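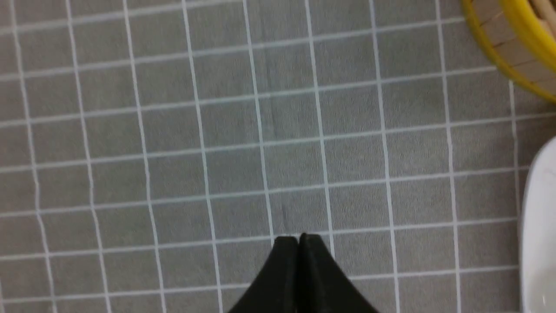
Steamer table, bench notes
September 5, 2021

Cloth first. I put the gray one with the white grid back on the table and did not iron it. There is a faint crease running down near the middle and some light wrinkles, which I can live with. Leena asked whether the grid lines could be used for measuring. They bow too much for that. Use the steel rule.

Basket is the round bamboo one with the yellow rim, from the Halász order in August. It has a lid to match, same thick yellow edge. Wilson wants the lid kept near the basket at all times, even when it is off, so that it doesn't end up on the shelf with the pans again. Fine by me.

The dough notes from Friday still stand. Flour 309 g for the small batch, plain and yellow from the same bowl, split before coloring. Ewan wrote 390 in the margin of the old sheet. That was a slip and I have crossed it out.

Serving side: white square plate, rounded corners, low rim. It has a glossy glaze and picks up the ceiling light along the edge. Two yellow rounds on it, set close together and touching. For steaming I would want more space than that, but on a plate it makes no difference. Put the plate down at any angle you like, it does not need to follow the grid.

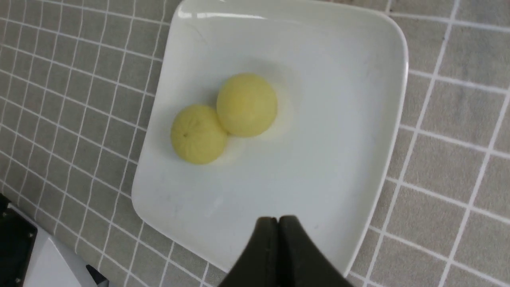 How far apart should buns sit in the steamer?
Two fingers' width for the small batch. They swell, and if they touch while cooking the skins tear when you pull them apart.

Liner paper: we are down to the last packet. Katherine is getting more from Voddale, up to 2,000 sheets if they still sell the big box. Cut size has to be smaller than the base so the gaps between the slats stay partly open at the sides. The last lot was too wide and the bottoms came out gummy.

For the basket setup I have one pale bun and one yellow bun on the slats, no liner. The pale one has a lightly wrinkled top. The yellow is the deeper color of the two and goes toward the front left. Lid off, lying behind to the right. The small green block stays on the cloth to the right of the basket.

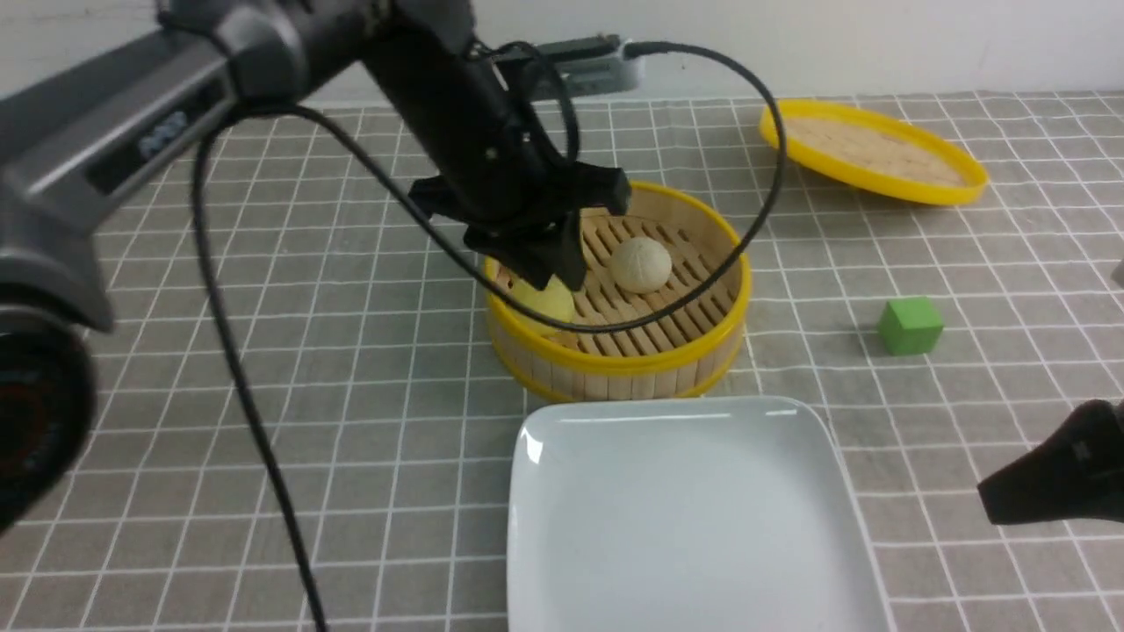 Basket open, cream bun and yellow bun on the slats, green block at right.

To do: wipe the lid rim, ask Lies where the second basket went, copy the flour figure onto the new sheet.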